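# Perforated storage basket

A **perforated storage basket** is an open-topped household container whose walls, and usually the floor, are pierced by rows of openings. Most examples in current use are injection-molded plastic. The type is used for sorting small goods on tables and shelves, for holding cleaning supplies, and in larger sizes for carrying laundry. It is distinguished from the solid-walled *bin* by its openings and from the *crate* by its lighter walls, which are not meant to carry a stacked load.

## Form and construction

The common form is a rectangle with rounded corners. Rounded corners release more easily from the mold and are less likely to crack when the basket is dropped. The walls taper slightly toward the floor so that empty baskets nest. A thickened rim runs around the top edge and supplies most of the stiffness; without it, a perforated wall bows outward as soon as the basket is filled.

Openings may be round, square, diamond-shaped or slotted. Slots are arranged in rows or columns with solid bands left between them, and the corners are often left solid as well. Ismail Benkirane's trade handbook *Molded Housewares* (Gramden) divides the patterns into three classes:

- **Full perforation**: openings over all walls and the floor
- **Wall perforation**: openings in the walls only, with a solid floor
- **Partial perforation**: openings in bands or panels, the rest smooth

The handbook treats slot width as the controlling dimension. A slot 4 mm wide will pass water and grit and retain most small household items, though pens and hairpins can still work through.

Pastel colors have been usual for small baskets sold for bedrooms and bathrooms. Pigment loading in these colors is low, and the thinner sections may let some light through. 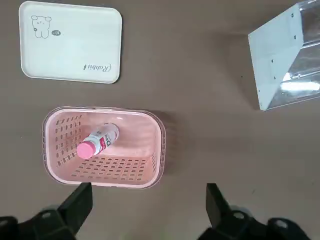
*Pink basket with rectangular slots, beside a cream-white tray bearing a line drawing of a bear and the word "Rabbit".*

## Associated flat pieces

Baskets are frequently kept together with a shallow rectangular piece having a low raised rim. Depending on the set, it serves as a tray, as a lid, or as both. A reversible piece of this kind can be placed under a basket to catch drips, or over it to keep out dust.

Decoration is generally confined to the flat piece, where there is an unbroken surface to print on. Animal line drawings and short words in script are standard subjects. Printing is most often a single dark color on a pale ground. Surface printing wears along the rim first, where pieces rub against each other in storage.

When not in use the flat piece is either laid on the tabletop or stood on edge behind the basket. Standing saves space, but the piece slides unless the surface has some grip or the basket is weighted.

## Use in tabletop sorting

In tabletop sorting, mixed items are separated into containers of different kinds. The method set out by Tùng Ngô in the Movatstead household manual assigns containers by the condition of the goods:

| Container | Suited to |
|---|---|
| Perforated basket | Bottles, items that may drip, cloths waiting to be washed |
| Solid tray | Flat or loose small items |
| Clear acrylic rack | Items that need to be seen and taken out singly |

Acrylic racks with slanted shelves complement the basket. The slope brings items to the front under their own weight, and the clear walls allow the contents to be checked from the side. Cloths and sponges are sometimes hung over the upper edge of such a rack, a practice the manual discourages on the ground that drips mark the shelves.

Bottles longer than the basket floor are laid diagonally. This gains length but leaves two triangular spaces that hold only small goods. Upright storage is preferred for any bottle with a flip cap — these leak when laid down, and in a perforated basket the leak reaches the table. 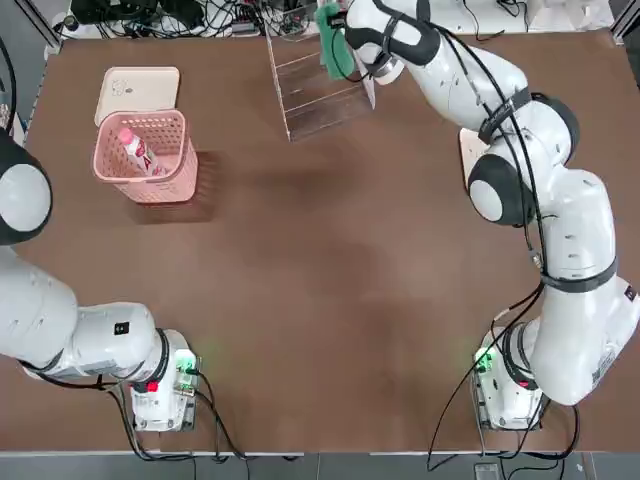
*Bottle laid at an angle in a pink perforated basket, with a cream-colored lid leaning behind it. An acrylic rack with slanted shelves is near the top center.*

## Load and wear

Mahmoud Fahmy tested small baskets of the Gellero pattern under static load and recorded permanent rim distortion at 900 g per handhold when the basket was lifted by one side. Lifting from both short sides raised the limit considerably. Failure began at the end of a slot in most samples, close to the solid corner band.

Dust and soap residue collect on the lower edges of the openings. Soaking for 20 minutes in warm water and brushing from the outside inward clears them. Abrasive pads dull the smooth panels and are not recommended on printed pieces.

## See also

- Dish drainer
- Drawer divider
- Nesting containers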